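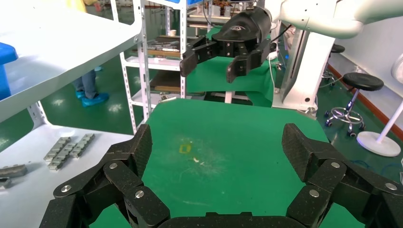 Odusgate is my little pile of football match data, put together so that I could stop arguing with Dwayne Whitlock about whether home advantage is real. It covers 276 league games over three seasons, one row per match. The pitch map I use for plotting shots started out as plain green, a bit like a work table with a green top and a few white scuffs on it, and I've left it that way as I rather like it!

What's in each row: date, home side, away side, half-time score, final score, cards, corners, and the closing odds for home, draw and away. Odds are decimal. Where a game was moved, the date is the day it was played and the old one goes in the notes column.

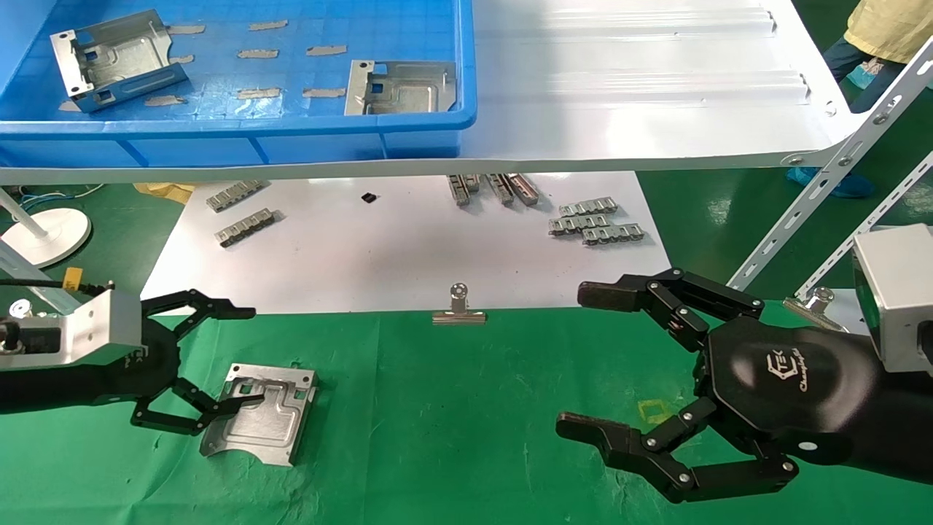

Corners are the shakiest part, I'm afraid. Mudassar Jatoi and I typed them in from match reports, and for 30 games the reports disagreed, so those cells are blank (please don't fill them with zeros, your averages will go all wonky). Goals after minute 90 are logged as 90, which annoys me too, but the reports weren't consistent about stoppage time.

Files: matches.csv is the main one, teams.csv has the short names, and odds_notes.txt is me grumbling about missing prices. Everything is UTF-8 with commas.
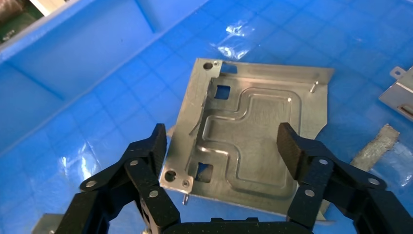 Metal plate with a raised zig-zag channel, on a blue tray

Still to do: abandoned games, and a proper column for the referee. Consuelo Salcedo has started on the second one.

Use it for whatever you like, just mention Odusgate somewhere. Last updated 2020-05-25.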